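Elline Low-Loft Mattress, Full Size: Assessment for Guest and Staff Accommodation

Prepared by the Furnishings Review Office, Radwan Residential Services

The Elline Low-Loft is a foam mattress sold to hostels, training centers and other shared housing. Radwan placed it on trial in the east wing between January and April, alongside the Monach Standard that has been our regular purchase for several years. This review sets out what residents and housekeeping staff reported and gives our recommendation for the coming order.

Delivery and setup

The mattresses were delivered by Tramance in rolled form, each in a long carton. Two people can carry one carton up a flight of stairs without difficulty. The instructions ask that the mattress be left uncovered for a full day before use, and we advise sites to follow this. One room at the north site was made up the same afternoon and the resident found the corners raised the next morning. They settled by the end of the week.

There was a noticeable smell on opening. Most rooms were clear of it by the second day with a window open. Rooms facing the inner court, where the windows open only part of the way, took longer.

Comfort

Residents completed a short form at the end of each stay, and 272 forms were returned for the Elline. The general view was favorable. Side sleepers rated it above the Monach, and several long-stay residents asked whether they could keep it when they changed rooms. Heavier residents were less satisfied and described a dip at the hip after the first month. Timo Thiele, who coordinates the long-stay program, moved four of these residents back to the Monach at their request.

Edge support is the weak point. A person sitting on the side to put on shoes will sink further than on a sprung mattress, and older guests mentioned this more than any other matter. The maker's sheet describes the edge as reinforced. We could find little sign of it in use. 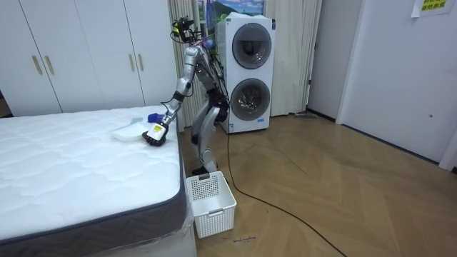
Heat was a smaller concern than we had expected. The trial ended before the warm months, however, and we would not wish to draw a firm conclusion from it. Annick Thibodeau has asked that a few rooms on the top floor be followed through the summer, and this has been agreed.

Care and bed making

Housekeeping staff were asked for their views separately. The Elline is lighter than the Monach and easier to lift at the corners when fitting a sheet. It is also more easily pushed out of place, and on platform frames without a lip it tends to drift toward the wall. Rochelle Maihi's team solved this with a strip of rubber mesh under the foot end. We suggest that the mesh be ordered with the mattresses.

Our existing fitted sheets hold well. The mattress protectors do not, as they were cut for a deeper mattress and bunch in the middle. New protectors will be needed, and sites should allow for these in their budgets.

The outer cover zips off on three sides and may be machine washed on a cool setting. We washed a set of covers repeatedly over the trial. The fabric kept its shape, but two zipper pulls broke off and had to be replaced with cord. Elline sent new covers without charge after a single call.

The foam itself must not be soaked. Spills should be blotted and the mattress stood on its side to air. It should not be turned over, as the firm layer is on the bottom only. It may be rotated head to foot, and the care sheet recommends doing so every three months.

Cost

The quoted price for our full order was $2,803 lower than the Monach quote for the same number of beds. The new protectors come to $1,246, which leaves a modest saving in the first year. Josphat Mbwambo has noted that the Monach carries a longer guarantee - a point that matters more for rooms in constant use than for guest rooms.

Recommendation

We recommend the Elline Low-Loft for guest rooms and short-stay rooms. We do not recommend it at present for long-stay rooms or for ground-floor rooms set aside for older guests, where the Monach Standard should be kept. Sites wishing to order should send their room lists to Wiremu Nepia, with the frame type noted for each bed.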